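Household Practice II - Handout 5
Washing Up and Drying: The Dish Rack
Zirneck Evening School, September 2024

Before you read

This handout belongs to the second part of the unit. In the first part we spoke about water, soap and the order of washing: glasses first, then cutlery, then plates and bowls, and at the end the pots. If you missed that lesson, please read Handout 4 before you continue. The words you need are repeated in the list on the last page.

1. Why we let dishes stand in the air

Many of you told me that at home you dry everything with a towel. It is a good habit if the towel is clean, but in a shared kitchen it often is not. One towel may be used for hands, for the table and for the dishes on the same evening. Air drying needs more time and more space, and it asks almost no work from you. In our course kitchen we use the towel only for glasses and for knives.
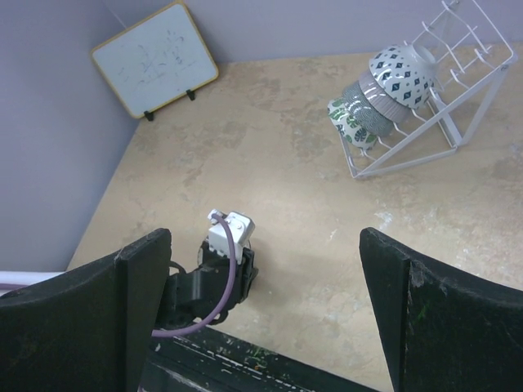
Bowls are more difficult than plates. A plate is nearly flat, and water runs from it quickly. A bowl holds water in two places: inside, if it lies with the opening up, and in the foot ring, if it lies with the opening down. The foot ring is the small raised circle on which the bowl stands. On the glossy white bowl with the dark diamonds, the ring faces to the side, and in this position water cannot collect there as it does when a bowl is upside down. Please look for the ring on your own bowls at home. Some are deep and some you can hardly feel with the finger.

2. Loading the rack

Begin at one end and continue in one direction. Put each bowl on its side, with the opening a little downward if the wires allow it. All bowls should look the same way. If one is turned against the others, the two openings make a closed space between them and the air does not move there.

Leave a gap when you have the room for it. Bowls which touch each other stay wet at the place of contact, and this is the place where you find a gray line later. When many people have eaten, you will not have the room. Then put them close, and after up to 2 hours move them apart or turn them.

Do not lay cutlery on top of bowls. Use the cup or basket for it, or a folded cloth beside the rack. 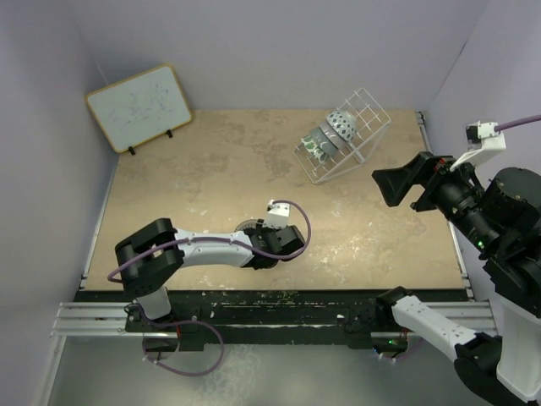 Rafia Abbasi
Course instructor, Household Practice

3. A row of different bowls

Most homes do not have one complete set. You may have two bowls from a set, one from your aunt and one from the market in Stindau. In the rack this makes no problem if you think about size first. The row here has four bowls, each with another decoration: diamonds, small light markings on grayish lilac, plain blue-gray, and green leaves on white. They are nested in a diagonal line, and the wire grid beyond them is free. With a load like this I would use the free part also, and give every bowl its own place between the wires.

Pattern is not only a question of taste. On a white bowl you see a tea stain immediately. On a dark or a busy pattern you have to feel with the finger if some food is left, so check these ones before they go to the rack - it is annoying to find it afterwards.

4. Where the rack stands

Put it where nobody has to reach over it. A corner of the table is fine, but keep a hand's width between the rack and the wall, so that you can wipe behind. If your rack has no tray, lay a cloth under it and change the cloth every day. Wipe the table when the rack is empty, and lift the rack to do it. Wires should be washed too, once a week, with a brush and warm soapy water.

5. Homework

Draw your own rack from above and mark where the bowls, plates and cups go. Write three or four sentences in which you use the words "lean," "stack," "drain" and "foot ring." Mr. Warraich's group will exchange drawings with ours in the next lesson, so please write clearly.

Words: rack, wire, divider, foot ring, rim, to drain, to stack, to nest, to wipe, stain, tray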